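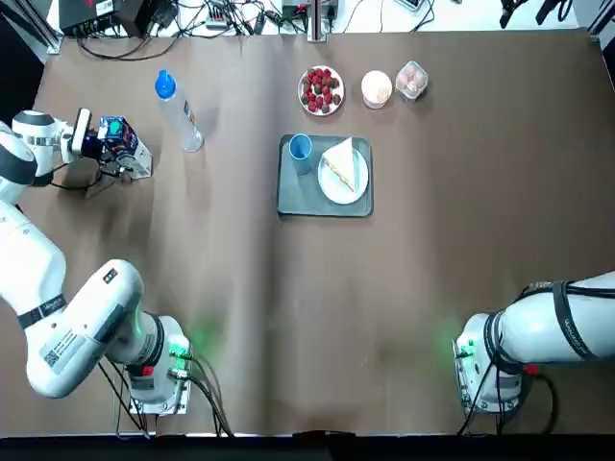
Kathleen Ó Súilleabháin wants to know why I spent the winter teaching two robot arms to wait less when I could have bought a faster computer. I did ask for the faster computer. Then I went back to the data, and the data was full of me sitting there doing nothing.

Some background for people who wandered in from the sourdough posts. We train a pair of arms to set out a lunch on a tray by copying a person. I drive the arms by hand, the cameras and joint angles get recorded, and a model called Prumance learns to produce the next bit of motion from what it sees. Back in September it had 300 of my recordings to learn from, and it had picked up my habits faithfully. It reached well. It grasped decently. And now and then it would stop halfway to the bottle and stay there, like a man who has walked into the kitchen and forgotten what for.

The reason is dull. When I drive the arms I pause. I look at the strawberries, I wonder which arm I'd like to use, I scratch my nose. In the recording, every one of those pauses is a stretch of frames where the right answer is "don't move." The picture barely changes from one to the next. So the model learns that when things look like this, you hold still, and holding still keeps things looking exactly like this. It can hold still until the building closes.

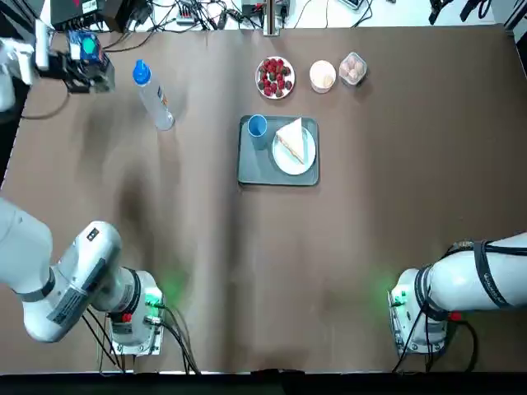

A reader who signed off as Zabala wrote in after my last post to say that freezing is a solved problem: delete every frame where the joints aren't moving and get on with your life. I tried it. Please enjoy the results.

Deleting every still frame gave us a robot that never froze and could not close its hand around anything. Some stillness is real work. The arm has to stop over the thing before the fingers close, and it has to stay put while they do. Cut that out and the recording says the fingers snap shut while the arm is still sailing past. Prumance learned to slap the bottle. It was very confident about it.

So the question was how to tell a thinking pause from a working pause, given that the joint angles look the same in both. The arm in the air while I make up my mind and the arm in the air while I line up on a sandwich are both an arm in the air.

What ended up working is a small filter I named Trimden, mostly so I could stop calling it "the script." It looks at a still stretch and asks two things. Is a finger moving, or about to move soon after? And does the wrist camera have something close between the fingers? If either answer is yes, the stretch stays whole. If both are no, it gets squeezed down to 8 frames. I tried squeezing to zero, but then the arm jumps at the join, and the model learned the jump too. It learns everything. I should be so diligent.

The wrist cameras carry most of the weight. From above, the head camera sees the whole lunch and can't tell you much about a fingertip. From the wrist there is very little doubt about whether you are holding the milk.

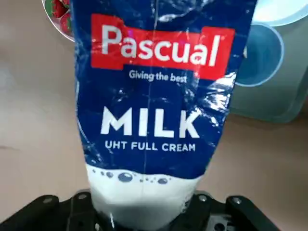
What changed

I retrained from scratch on the same 300 recordings, trimmed. Same model, same settings, same seed, same slightly sticky keyboard. Then I ran each version on 200 lunches, which took long enough that I now have opinions about eggs.

The untrimmed version froze for good in 90 of those runs. By "for good" I mean I waited a full minute with my hand near the stop button and then gave up. The trimmed version froze in 8. Yes, that is the same 8 as the frame count. I checked twice, it's a coincidence, and I've already had the email.

Grasping did not get better. I'd love to report that it did. Among the runs that reached a grasp, the two versions dropped things at rates I can't tell apart, and soft packaging was the usual culprit both times. A milk pouch has no shape until you grab it, and then it has a new one. Trimming pauses does nothing for that. All it does is get you to the hard part sooner, where you can fail promptly.

The bottle is the friendlier object – stiff, a cap you can see from across the table, no opinions of its own. It's what I use when I'm checking whether a change broke something. If the arm can't line up on a bottle I don't bother with the rest of lunch.

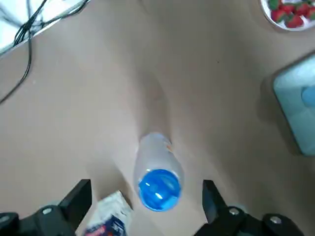

Isn't this just covering for a bad operator, asks a comment left under the draft version, and I have been thinking about it for days with some bitterness. Partly, yes. A better driver would pause less. We had someone try to drive without pausing at all, and the recordings were quick and full of near misses, and the model trained on them was quick and full of the other kind.

I'd still take the pauses and clean them up afterward. Thinking before you reach is a good habit in a person. The trouble comes from storing it as an instruction.

Things I haven't done: tried it on a different pair of arms, tried it on anything other than lunch, or compared it with giving the model a longer memory, which might fix the freezing by letting it notice it's been standing there a while. The people over at Uvorwood say longer memory made theirs worse. They didn't say how much worse, and I didn't push.

The filter has one threshold in it that I set by squinting, for what counts as "close" between the fingers. It's too generous with the crumpled stuff. If a bit of packaging is lying under the wrist it will happily keep a pause that was only me deciding what to have for dinner. Next post will probably be about that, or about bread.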